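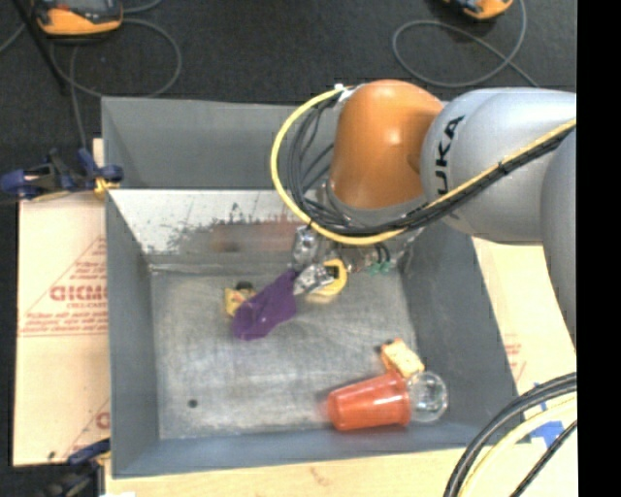 Figure 2. Arm at the bin, with the gripper down among mixed items.

Section 9: Checking Cable Slack Over the Bin

By now your Waken picking kit is bolted up and you're probably itching to see it grab something (we always are!), but please give us 20 more minutes for the cables. It's the step people call the Neluvus help line about most often, usually on a Saturday.

1. Set the controller to manual, at the lowest speed.

2. Clamp the bin to the table. Push on it with your hand, fairly hard, and if it slides, tighten up and push again.

3. Jog the wrist out over the bin. The cables should hang in a wide, easy loop beside it, like the yellow one in Figure 2.

4. Lower the gripper slowly into each corner and turn the wrist both ways, watching the loop the whole time.

5. Drop in a few odds and ends, a cup or a bit of cloth will do nicely, and run one slow pick.

CAUTION: Keep hands out of the bin whenever the arm has power.

Note: Look the cables over again every 2,000 picks. Spare ties are in the bag marked Zusitine.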